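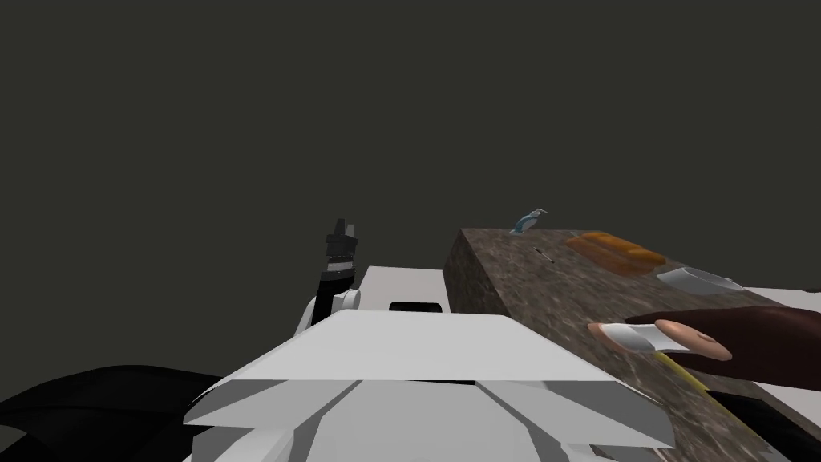 Coachbuilt camper conversion

A coachbuilt camper conversion is a road vehicle in which the rear bodywork of a van or light truck has been removed and replaced with a separately built living compartment. The original cab, engine and chassis are kept. The term is used for both factory products and one-off builds, and it covers vehicles from small two-berth campers to long family models with a bed over the cab.

The form differs from a panel van conversion, in which the living space is fitted inside the standard steel body, and from an integrated motorhome, in which the cab is also replaced.

Background

Early coachbuilt campers were made in small numbers by workshops that otherwise produced delivery bodies, horse boxes and hearses. The work was similar: a rolling chassis arrived with a cab and little else, and a frame was built up behind it. Timber framing with aluminum sheet was the usual method, and many of the surviving early vehicles still have it.

As van makers began to sell chassis cabs through ordinary dealers, the trade grew. Builders could order a vehicle without a rear body instead of cutting one off, and the base vehicle kept its warranty. Bonded sandwich panels later took the place of timber frames in most new builds, though timber is still used in repairs.

Construction

The living compartment normally sits on a subframe bolted to the chassis rails. On light vehicles the mounts are rigid. On truck-based conversions, where the chassis is expected to twist on rough ground, the subframe is carried on sprung or pivoting mounts so that the body does not crack at its corners.

Walls and roof are usually sandwich panels with a foam core. The skins may be aluminum or glass-reinforced plastic. Aluminum is light and easy to patch but dents readily in hail. Glass-reinforced plastic resists small knocks and is more common on recent vehicles. Panels are joined with adhesive and covered at the edges by extruded trim.

The floor is a thicker panel, often with hardwood or composite battens set in where seats and heavy furniture are bolted down. Seats used while traveling must be anchored to the chassis or to a steel frame joined to it, and their belts are tested separately from the furniture.

Roof types

Three roof shapes are common. The overcab type has a forward section above the driver that holds a double bed. The low-profile type has a shallow fairing in the same position, sometimes with a locker or skylight. The raising type has a roof section that lifts when parked, reducing height and wind resistance on the road.

Overcab models offer the most sleeping space for their length. They also use more fuel at highway speeds and are more affected by crosswinds. The joint at the front of the overcab section is the most frequent place for water to get in.

Layout and equipment

Most coachbuilt conversions have a side door leading into a kitchen area, with a dinette near the cab and a washroom or fixed bed at the rear. In smaller models the dinette folds into a bed and the cab seats swivel to face it.

Standard equipment includes a gas or diesel heater, a refrigerator that can run from the vehicle battery, a fresh water tank and a waste tank. The living area has its own battery, charged by the engine through a relay or a charging unit. Fresh water tanks of 70 liters are typical of compact models.

Notable builds

The Clanano was a two-berth coachbuilt camper with a low-profile roof and a rear kitchen. It was offered on one chassis only and had a one-piece molded roof, which removed the need for a center seam. A total of 153 were completed. The molded roof is well regarded by owners, but the window frames were made for this model alone and replacements are hard to find.

The Uten was a heavier conversion on a four-wheel-drive truck chassis, sold with a pivoting subframe and a small pass-through between cab and body. Only 20 were built. Several were later rebodied after corrosion in the steel corner posts.

Petchrat produced bare shells for owners who wished to complete the interior themselves. Each shell was supplied with doors and windows fitted and wiring conduits laid in the walls, but with no furniture. Because the interiors vary so widely, Petchrat vehicles are usually described and valued one at a time.

Hikadard began as a repair shop for damp bodies and later made full conversions. Its vehicles can be recognized by the deep aluminum skirt along the lower edge, which hides the water tanks and a full-width locker.

Weight and handling

Weight is a common limit on use. A finished conversion may have little payload left once water, gas bottles, passengers and luggage are on board, and the rear axle often reaches its limit before the vehicle as a whole does. Long rear overhangs make this worse, as does a bicycle rack or a loaded rear locker.

Uprated springs or air assistance can improve ride height and stability, but they do not by themselves change the legal weight of the vehicle. In many places a new plate and a paper reassessment are needed.

Maintenance and restoration

Water damage is the main cause of early scrapping. Sealant along the trim hardens with age, and leaks may run for years inside a timber-framed wall before they show. Owners commonly have the body checked with a moisture meter once a year.

Restoration usually starts with stripping the trim and opening the damaged section from the inside. Rotten battens are cut out, new timber is bonded in and the inner panel is replaced. Where a large section of foam has separated from its skin, a new panel may cost less than the labor of saving the old one.

Mechanical parts for the base vehicle are generally easier to obtain than body parts. Long-term owners of rare models often keep spare windows, locker doors and trim, and molded parts are sometimes remade in small batches from an original.

See also

Panel van conversion
Integrated motorhome
Chassis cab
Demountable camper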